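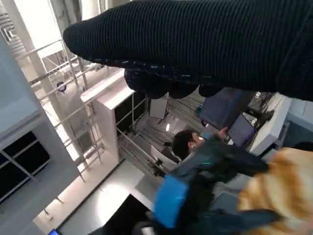

13/04/2023
Bremalach cell, right arm. Wrist camera dropouts and the stop that didn't stop.

Started after lunch with the soft toy sorting set. Left arm fine all day. Right arm lost its wrist camera twice in the first run, both times when the wrist was rolled well over. The picture doesn't go black, it holds the last good image, and the policy carries on as if that image were live. That is the part I don't like. On the second dropout the arm kept closing on a toy it already had and drove it down into the bin rim until the force limit tripped.

Angeliki Antoniadis was at the screens and called it before the limit went. I hit the pendant stop. The arm halted but the gripper did not release and did not go slack, so it sat there squeezing until I cut power at the wall box. Toy has a split seam. No one near the arm, no one hurt. Incident form filled in and in the tray.

Checked so far:

Camera cable at the wrist. Reseated, no change. With the arm parked and the knitted sleeve on, I can bring on the freeze by rolling the wrist past 900 on the raw joint readout. With the sleeve pulled back to the elbow I get it sometimes, not always. So the sleeve makes it worse but I don't think it is the cause. My guess is the sleeve bunches and drags the cable sideways at the connector.

Swapped cables left to right. Fault moved to the left arm. That settles the cable, I think, though I only ran it 2 times before Angeliki needed the cell back.

Log from the bad run. The frame counter stops at 1,811 and the timestamps keep going up. Whatever stamps the images is doing it on our side, after the driver, so the watchdog sees fresh times and is happy. It should be looking at the counter. Afolabi wrote the watchdog against the old camera driver, which stamped at the source. Nothing in the change notes from when we switched.

Stop behavior. Read the Lidon gripper settings again. Ours is set to hold position on stop. I remember we asked for that when we were doing the glass jars, so that a stop wouldn't drop one. Nobody set it back for the toys. With hold on and a target well inside the object, it keeps pushing up to its own limit, and the pendant has no say in it. Tried it on a foam block with power limited: stop pressed, arm still, fingers kept closing on the foam. Same again on the second try.

Set it to hold current opening on stop, no further closing. Foam block test is better, fingers stay where they are. Have not tried it with anything hard.

Also noticed a few lint flecks along the sleeve's lower edge. It wants changing before someone blames it for the vision errors as well.

Right arm is tagged out until the following are done:
– new wrist cable, with a proper loop clipped to the forearm (Beltach order is in)
– watchdog to trip if the counter has not moved
– stop test repeated on both arms, with Angeliki on the pendant and me on the wall box
– gripper stop setting written on the start-up sheet

Left arm has its own cable back. I would still not run it unattended, it has the same watchdog and I only changed the gripper setting on the right. Will do the left first thing.

Ask Afolabi if the recordings made after the driver change can be checked for stuck counters. If it froze on us twice in one run it has probably done it before.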